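Ornov has opened orders for Drillside, a navigation kit that lets small outdoor robots follow paths and service tracks without a prior map. The kit consists of a forward camera, a compute module and a mounting plate, and is sold through Devcombe from March. Introductory pricing applies to the first 200 units.
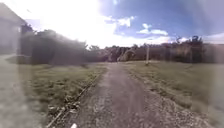
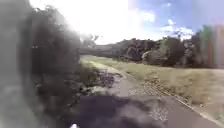 Gravel track and asphalt path, both with the sun ahead and to the left.

Drillside estimates the path edge from color and texture, then passes a heading to the host controller 16 times a second. Strong backlight remains the hardest condition, according to product lead Tiburcio Escobedo. "We would rather stop than guess," he said. The default setting halts the robot when edge confidence drops below 90 percent -- a threshold integrators can change.

Training used some 2,000 path segments. Ornov has not published results for snow or night use. A version for the Esquivel tracked base is due later in the year.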